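About Skulon

Skulon is a contract testing laboratory for surface coatings and cleaning agents. We measure how lacquers, laminates, printed films and sealed boards hold up to ordinary use, and we report the results in a form that a buyer or a production manager can read without a chemistry degree. We do not make or sell coatings.

The laboratory was set up by Marwan Hourani, who had previously run quality control for a furniture finisher. It began as a single bench with one abrasion tester and a borrowed gloss meter. We now have 3 test rooms on the Stalach site, all held at a fixed temperature and humidity, and a staff of 13.

What we test

Abrasion. Samples are rubbed under a set load for up to 3000 cycles. Gloss and colour are read at the start, at agreed intervals and at the end. Where a client asks for it, we also weigh the sample to record loss of material.

Stain resistance. Coffee, red wine, ink, cooking oil and hand cream are applied under glass and left for set periods. The longest standard exposure is 48 hours. Marks are graded by two members of staff working separately, and a third grades the sample again if their results differ by more than one step.

Cleaning compatibility. Detergents and solvent wipes are checked against the surfaces they are sold for. Most damage that reaches us as a complaint is slow: a loss of gloss, a tacky edge, a print that lifts at the corner. Short tests miss these, so we repeat the wipe cycle with rest periods in between.

Adhesion. Cross-cut and pull-off methods, on flat samples only. Curved parts are passed to Akl, our partner laboratory, and the results are returned under their own report number.

How we report

Each report gives the method, the load, the cloth or pad used, the room conditions and the raw readings. Averages are shown with their spread. If a sample fails early, the cycle count at failure is stated and the test is stopped unless the client has asked otherwise. Records are kept in Bultar, our sample tracking system, and clients may request a copy of the full history of a sample.

Sending samples

Flat samples should be at least as large as a sheet of A5 and free of protective film. Please mark the reverse side with a batch reference and pack glossy faces apart from one another.
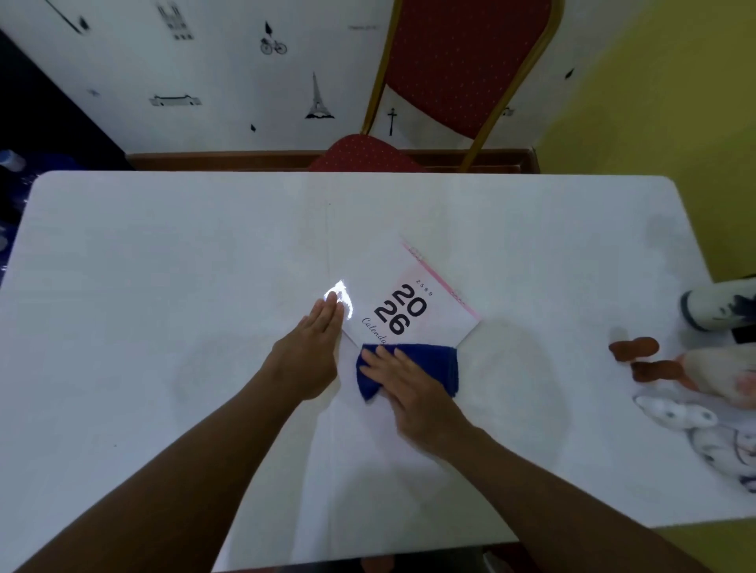
Samples are kept for one year after the report is issued and then disposed of, or returned at the client's cost. Requests for return should reach the sample desk before that year is up and should quote the report number.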